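Trier et ranger les petites peluches sans y passer l'après-midi

Publié en janvier, rubrique Chambre et jouets

Il y a des maisons où les peluches restent sagement sur une étagère, et puis il y a la mienne, où elles descendent derrière le radiateur, se glissent au fond des taies d'oreiller et réapparaissent au printemps dans une botte de pluie. Je ne parle pas des gros ours, qui se débrouillent très bien tout seuls dans un fauteuil, mais de toutes les petites choses molles : les porte-clés en fourrure, les légumes qui sourient, les chutes de feutrine gardées « pour faire une couverture à la souris ». J'ai longtemps tout jeté dans un grand coffre, et le résultat était toujours le même — pour retrouver une seule bestiole, il fallait vider le coffre entier sur le tapis.

Ma voisine Linnea Hägglund, qui a élevé quatre enfants dans un appartement plus petit que le mien, m'a donné un conseil que je suis depuis deux ans : on ne trie jamais par terre. On trie sur le lit. C'est à la bonne hauteur pour le dos, rien ne roule sous les meubles, et comme il faudra bien se coucher le soir, on est obligé de finir !

Commencez par étendre un vieux drap, de ceux qu'on ne craint pas de tacher, et posez dessus un carton ouvert. Un carton d'expédition ordinaire convient parfaitement. Je coupe les rabats au cutter (loin des enfants, évidemment), car ils retombent sans cesse sur les mains quand on remplit, et je passe un chiffon à peine humide au fond pour enlever la poussière. Si la caisse doit rester longtemps dans un placard, une bande d'adhésif large sur le pli du fond, dessous et dedans, lui évitera de s'ouvrir le jour où vous la soulèverez.

Ensuite, sortez tout, vraiment tout, et rapprochez les affaires en petits tas avant de mettre quoi que ce soit dans le carton. C'est la partie la plus longue, et celle où l'on s'attendrit le plus, alors je règle le minuteur de la cuisine sur 15 minutes. Quand il sonne, je bois mon thé, puis je recommence si le cœur m'en dit. Un hamburger en peluche qui vous sourit, on a toujours envie de lui faire la conversation, et l'heure tourne.

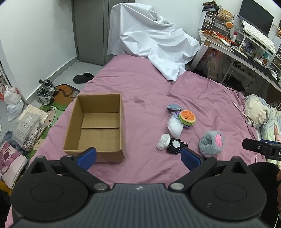 Pour la bourre, une seule règle chez moi : un sachet transparent, bien fermé, et jamais de vrac. La ouate s'accroche à tout ce qui est pelucheux, elle ramasse les cheveux et les miettes, et une fois grise elle n'est plus bonne à rien. Dans un sachet qu'on peut voir au travers, on sait tout de suite ce qu'il reste pour regonfler une patte fatiguée. Chassez l'air avant de fermer, mais sans écraser, elle reprendra mieux son volume.

La feutrine, elle, se range à plat. Je glisse les morceaux entre deux feuilles de carton léger, contre la paroi de la caisse, et je n'ai plus à sortir le fer pour un bout grand comme la main. Les chutes trop petites pour faire une oreille s'en vont au chiffon, sans regret (enfin, presque).

Les fourrures à poils longs demandent un peu plus d'égards. Avant de les ranger, brossez-les doucement avec une brosse à dents souple et sèche, toujours dans le sens du poil, puis placez-les sur le dessus. Si vous les mettez au fond, elles ressortent tout aplaties, et il faut alors un bon moment au-dessus de la vapeur de la bouilloire, tenues à bonne distance, pour leur rendre leur allure. Ce qui porte des perles ou des yeux cousus mérite son petit sac à part, parce qu'un fil tiré finit toujours par céder.

Un mot sur le lavage, puisqu'on me pose souvent la question. Les petites pièces passent chez moi dans une taie fermée par un nœud, à l'eau froide, avec très peu de lessive. Laissez sécher jusqu'au cœur avant de ranger, en retournant de temps en temps. Et ne posez pas une peluche qui goutte directement sur le lit — l'auréole sur le drap part bien au savon de Marseille, mais le matelas, lui, s'en souvient plus longtemps.

Sur le carton, j'écris le contenu au gros feutre, sur le côté et non sur le dessus, de façon à pouvoir le lire quand les caisses sont empilées. Ma fille préfère dessiner, ce qui marche aussi très bien. Laissez quand même une place libre en haut : il y aura toujours une retardataire, retrouvée au fond du lit le soir même au moment de se glisser sous la couette.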